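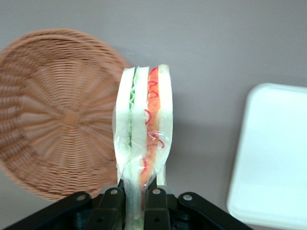 Wrapped sandwich between a wicker tray and a white one.

Whitcombe gas well – your questions

Updated Mon 4 March. Lots of you wrote in after the February meeting so have bunched the answers together. Will add more when I get a minute.

14 shares

Who wants to drill?
Pranell. They hold the licence for the field and want to put down two wells off the Kandalance road. One test well first, then the second if the gas flows.

Is it fracking?
They say no. The plan is for ordinary drilling into sandstone, no high pressure water to crack the rock. But the application does ask for an "acid wash", where weak acid goes down the hole to clear it out. Some people count that as the same thing, some don't. Read the wording yourself, it's in section 2 and it's not long.

How deep?
Not in the public summary. Yu-na Myung has asked for the full drilling plan, no reply yet.

What about the lorries?
23 a day while the pad is being built, fewer after. All through the village – the back lane has a weak bridge. Pranell's own figure, from their traffic report. Counts each lorry once, so double it if you want to know how many times one goes past your window.

Will it cut my gas bill?
No. Gas is sold into the national network at the going price. Nobody in Whitcombe gets it cheaper for living next to it. There is a community fund on offer but no sum has been put in writing.

What happens to the dirty water?
Comes up with the gas, salty, sometimes a bit radioactive from the rock. Stored in tanks on site then taken by tanker to the treatment works at Zustville. Lemlem Worku used to work in water treatment and has written a page on what to ask about this. Paper copies only at teh moment, ask her.

Will there be a flare?
Yes during the test. Day and night, so expect a glow and some noise. They say an enclosed flare, which hides most of the flame.

What about leaks?
Methane is the big worry, as it warms the air far more than carbon dioxide does over a short time. We want monitors on the fence before work starts, so there's something to compare with later. Not agreed so far.

How many have objected?
255 letters at the last check. A few in favour too, mostly about jobs.

Can I still object?
Yes. Letter or email to the planning office, with your name and address on or it wont be counted. Own words are better than a copied letter. Stick to traffic, noise, water, wildlife, light. House prices are ignored.

Who do I talk to?
Lizeth Quispe for planning, Duván Quispe for the lorry route, Jhosep Cusi if you want a lift to the next meeting.

2 comments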